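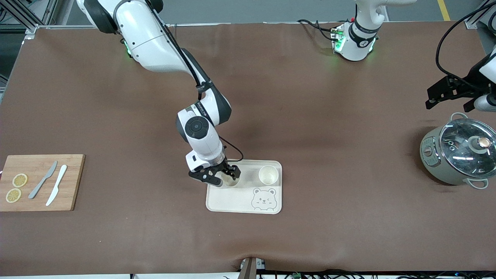 Lista de verificação, célula de redutores e accionamentos, linha 7. Feita à pressa entre turnos, desculpem as abreviaturas. Documentação confrontada com o portal da Drirska antes de começar. Cabos: ver sempre o percurso até ao punho, como no braço branco com o cabo preto que segue pelo segmento superior e faz uma laçada perto do punho. Laçada assim é para verificar à mão, raio de curvatura e abraçadeiras. Nos nossos eixos, o mesmo critério.

Data: 17 de julho de 2018
Inspecção: Elsa Westerberg
Equipamento: motorredutor Lepik, variador Flikton, transportador Cavatport

1. Seccionador geral bloqueado e etiquetado
OK. Etiqueta antiga ainda lá, tirar.

2. Chapa de características legível
OK no motor. No redutor só se lê metade, pedir 2.ª via com o n.º de série.

3. Nível de óleo do redutor
OK. Mudança prevista às 4000 horas, falta registar no livro. Outra vez.

4. Fugas nos retentores
Ligeira humidade no veio de saída. Limpo, voltar a ver na próxima ronda. Se aparecer gota, parar e trocar.

5. Aperto dos parafusos da base
NÃO OK. Dois sem marca de tinta. Reapertados a 88 Nm conforme ficha, marcar a tinta amarela.

6. Travão do motor
OK. Entreferro medido, dentro do valor. Alavanca de desbloqueio manual um pouco perra.

7. Paragem de emergência
Testadas as do lado do operador e a do fundo. A do fundo tem a tampa rachada, encomendar.

8. Parâmetros do variador
Cópia guardada. Versão do ficheiro não bate certo com a do portal, alguem alterou a rampa e não escreveu nada. Rever antes do arranque.

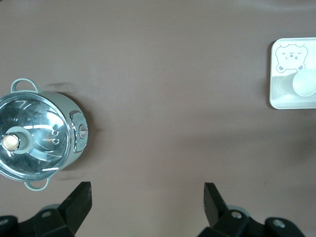
9. Superfícies de trabalho e iluminação
OK com reserva. Lâmpada por cima da bancada de ensaio encandeia quem lê os mostradores. Mesmo efeito que na tampa de vidro da panela verde-clara, riscos brilhantes da luz de cima e mal se vê o que está por baixo. Mudar a luminária para o lado ou pôr difusor, o visor do Flikton não se lê de pé.

10. Protecções fixas e móveis
OK. Falta um parafuso na rede do transportador, posto provisório M6. Trocar pelo original.

11. Desenhos e ficheiros CAD
Modelo 3D do redutor descarregado, cotas do veio confirmadas com paquímetro. O desenho em papel no armário é da revisão anterior, deitar fora. Manual do travão só em alemão, pedir tradução à Drirska.

12. Ensaio em vazio
Feito a 100 rpm, sem ruído estranho. Temperatura não medida, termometro sem pilha.

Pendentes: pontos 2, 7, 8 e 11. O 5 fica fechado depois da tinta.
Liberta para produção só com o ponto 8 assinado.

E. Westerberg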